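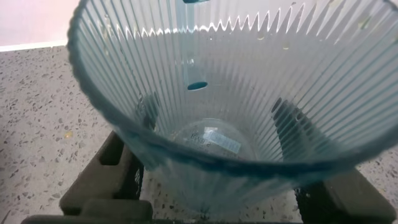
Geripptes Trinkglas zwischen den Greiferfingern, Blick der Handgelenkkamera von oben.

Gläser vorführen: Tipps für die Küche

Wer dem Arm das Greifen von Gläsern beibringt, egal ob mit der Hand geführt oder per Fernsteuerung, verliert die meiste Zeit mit Aufnahmen, die man später wieder löscht. Folgendes hat sich in unserer Küche in Wostham bewährt.

Licht
Rippenglas wirft helle Zacken zurück, sobald eine Lampe von der Seite kommt. Deckenlicht an, Unterschrankleuchte aus. Die Einstellung bleibt für die ganze Serie gleich.

Aufkleber
Ein Etikett am Boden darf dranbleiben, wenn die anderen Gläser auch eins haben. Sonst vorher mit etwas Speiseöl einweichen und abspülen. Gläser vor der Aufnahme mit einem fusselfreien Tuch trocknen.

Anfahren
Von oben kommen, Finger weit offen, dann gerade absenken. Bei konischen Gläsern greifen wir auf halber Höhe. Zu nah am Rand rutscht der Griff beim Anheben, zu tief stoßen die Finger auf die Arbeitsplatte.

Schließen
Langsam zufahren und nach dem Kontakt 2 Sekunden warten. Bei der Fernsteuerung den Abzug nicht nachdrücken. Dumisani Mtshali nimmt für die ersten Durchgänge einen Kunststoffbecher in ähnlicher Form, das spart Scherben.

Von Hand führen
Den Arm hinter dem Handgelenk anfassen, damit die eigenen Finger nicht ins Kamerabild kommen. Ärmel hochkrempeln. Wer müde wird, bricht ab und fängt die Vorführung neu an.

Abstellen
Erst absetzen, dann öffnen, dann senkrecht hochfahren. Auf gesprenkelten Platten ist der Abstand im Kamerabild schwer zu schätzen, deshalb die letzten 3 Zentimeter im Schleichgang.

Aufheben oder löschen
Vorführungen mit Zögern oder Nachgreifen kommen in einen eigenen Ordner. Monique Bailly sieht sie am Ende der Woche durch. Von bisher 1164 Durchgängen sind die brauchbarsten die kurzen ohne Korrektur.

Gesplitterte Gläser sofort aussortieren, auch bei kleinen Macken am Rand.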